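Honlow Street Pantry: The Sorting Room in Pictures
2nd October

Welcome to our small gallery. Many neighbors asked us how the sorting room looks now, after we moved everything from the old garage in June. I prepared this page for them, and also for the people who give us household goods and never have the occasion to see where the goods go. English is my second language, so please be patient with my sentences.

The room is on the ground floor of the Dervishi building, behind the bakery. It is not big, but it is bright, and it has a door to the yard where a car can stop. Since the move we passed 816 donated items through this room. I know the number because we write every item in a green notebook, with the day and the shelf.

Before, in the garage, we sorted on the floor. My back remembers it very well. Everything was put in cardboard boxes, and when one bottle leaked, the whole box became soft and we had to throw it away. In the new room we wanted a table at the right height and bins that can be washed. The table height is 90 centimeters. For me it is perfect, for the taller people maybe a little low.

The bins came from Vavadus, a shop for kitchen and storage things near the station. They had a sale of plastic trays in strong colors, and we took blue and red. Blue is for things which are ready to go on the shelf. Red is for things we want to look at one more time – a bottle without a clear label, a cap that does not close well, a product we do not know. At first I thought that colors are a childish system, but after one week I did not look at the written signs anymore. My hand knew where to go.

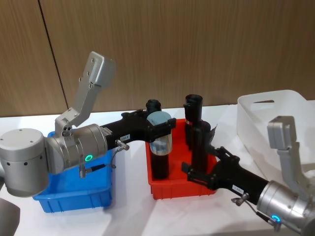 The white table with the blue bin and the red bin. A black bottle with a pale blue sleeve is held with its lower part inside the red one.

I am very fond of the wall in this room. It has light brown wood paneling, with a fine grain that goes from top to bottom, and it makes the place warm even when the weather is gray. We discussed painting it white, to match the table. I am glad we left it. The paneling needs only a damp cloth, and the white table shows every drop, so we see immediately when something must be wiped.

Bottles are the most difficult part of the work. People give us shampoo, dish soap, drinking bottles, oil for bicycles, and many of them look the same when the label is gone. We have two rules for bottles. They stand up in the bin, they do not lie down. And when we cannot say what is inside, we do not open it to smell. It goes to the side and later to the recycling point on Meson Road, where they accept unknown liquids on the first morning of the month.

The bins are shallow, and for small things this is good, you see everything from above. For tall bottles I would prefer a deeper model, and if Vavadus has the sale again I will buy two of them. The ribs on the sides are useful when you carry a full bin, but they collect dust, so please use the small brush that hangs beside the sink.

If you want to bring household goods, please come by the yard door and ring the lower bell. Close the caps well and keep the labels on the bottles. Clean empty drinking bottles are also welcome – the school in Honlow always asks for more.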